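How to Save and Sort a Box of Old Campaign Flyers

January 30, 2021

I've been promising this write-up for ages, so let's get to it! A few of you wrote in after my posts about the Brestow rent measure and asked how I keep all those old mailers, door hangers and window signs in some kind of order. My collection started with one grocery bag from a neighbor who was moving, and it now stands at 800 pieces of paper, most of it from city council and school board races that hardly anyone remembers. I'm no archivist. I've picked this up by doing it wrong first (I once laminated a 1974 ballot guide, and I still feel bad about that).

What you'll need

Acid-free folders, letter size and legal size
A flat storage box, or two if you have big posters
A soft pencil, 2B if you can find one
Clean dry hands (cotton gloves make you clumsy with thin paper)
A scanner, or a phone and a bright window
A spreadsheet, any kind

Before you touch anything

Take a quick look through the box in the order it came to you and leave things where they are for now. People bundle papers for a reason. The bag I got from my neighbor had every flyer from the Zhong for Mayor race tucked inside a precinct map, with pencil marks showing which blocks had been walked. If I'd pulled it all apart on the first night I would have lost the connection between the map and the flyers, and that was the best part.

Write down what you notice about the order. Mine go in a plain notebook – "top third, mostly May primary, bottom is all park bond stuff" – and later I type them up.

Taking out the metal and the rubber

Old campaign paper is full of staples, paper clips and rubber bands. The bands are the worst. They go hard and stick, and if you yank one it takes a strip of paper along with it. Snip the band, let the loose parts fall away and leave any stuck bits alone unless they lift with a fingernail. For staples, I open the legs from the back with a thin, dull blade and ease the staple out from the front. Skip the jaw-type staple puller you have in your desk, it chews right through newsprint.

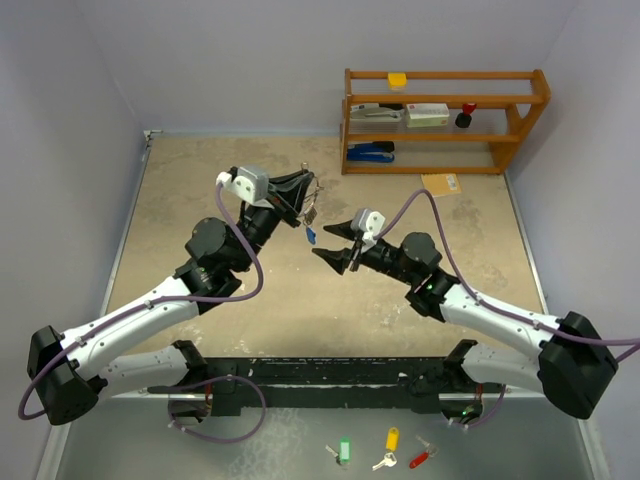
Buttons and ribbons get their own small box, by the way. A button pin left in a folder will leave a rust ring on every sheet it leans against, and it pokes through, too. I put each one in a little paper envelope and write the race on the outside before the button goes in (writing on top of a button is no fun at all).

Putting a date on it

So many flyers just say "Vote Tuesday!" and leave you guessing. Some things that have helped me:

Look for the union printer's mark, usually tiny and near the bottom. The shop number can narrow down the years if you can find an old directory.

Check the phone number and the return address. If there's a bulk mail permit, compare it with other pieces you've already dated.

See who else is on the slate. This is my favorite! One flyer might give you nothing, but if it lists a council candidate and a school board candidate together, there may only be one election when both of them ran.

Read the ballot measure letters, and then go check them against the county's old results. Measures get re-lettered every time, so Measure G in one year has nothing to do with Measure G in the next. I mixed up the Griramel Creek bond and the library tax this way and had to redo a whole folder.

When I can't pin it down I write the year with a question mark. A guess that looks like a fact will bite you later.

Marking and numbering

Pencil only, on the back, lower right corner, light pressure. Put the sheet on something hard and flat so you don't leave a dent on the front. If the back is glossy and won't take pencil, mark the folder or slip in a strip of acid-free paper with the number on it.

My numbers are the year, a short code for the race and then a running number. For the Venatis Street ward race that looks like 1982-VEN-27. I tried a fancier system once with codes for colors and paper types and I gave up in a week. You want something you can still read when you're tired.

Scanning

I scan at 300 dots per inch for plain text and 600 for anything with a photo or a nice bit of hand lettering. Do both sides, even if the back looks blank, because you'll want the mailing label and the permit. (If you plan to post the scans, cover up private home addresses. Some of those folks still live there.)

Posters too big for the scanner can go flat on the floor near a north window, with the phone held straight above. Turn off the lamps so you don't get a yellow patch on one side. Take two shots and keep the sharper one.

Name the file with the same number you penciled on the back. I can't say that strongly enough – I had a whole summer's worth of scans named things like "flyer green guy" and it was awful to sort out.

The spreadsheet

Keep it simple. My columns are number, year, race or measure, candidate or side, type of piece, who paid for it, where I got it, and notes. "Who paid for it" has turned out to be the one people ask me for most. That little disclosure line tells you which groups were working together, and sometimes it's a surprise who shows up on the same side.

Do log both sides of a race. I have my own opinions (you've read them!), but a box with only the winners in it, or only the folks I liked, wouldn't be much use to anyone trying to figure out how a campaign went.

Where to keep the box

A closet on an inside wall is great. Attics get too hot and basements get too damp. Keep it up off the floor, and don't pack the folders so tight that you have to tug. If there's a gap, a folded piece of acid-free board will keep everything from slumping.

If you're thinking of giving your papers to a library someday, call and ask what they want before you spend money on supplies. Many places would rather get the box as is, with your notes on the order, and do the folders their own way.

Next time I'll get into yard signs, and how to flatten a poster that has been rolled up in a tube for 27 years. I've got one soaking up a bit of humidity in the bathroom right now, so wish me luck!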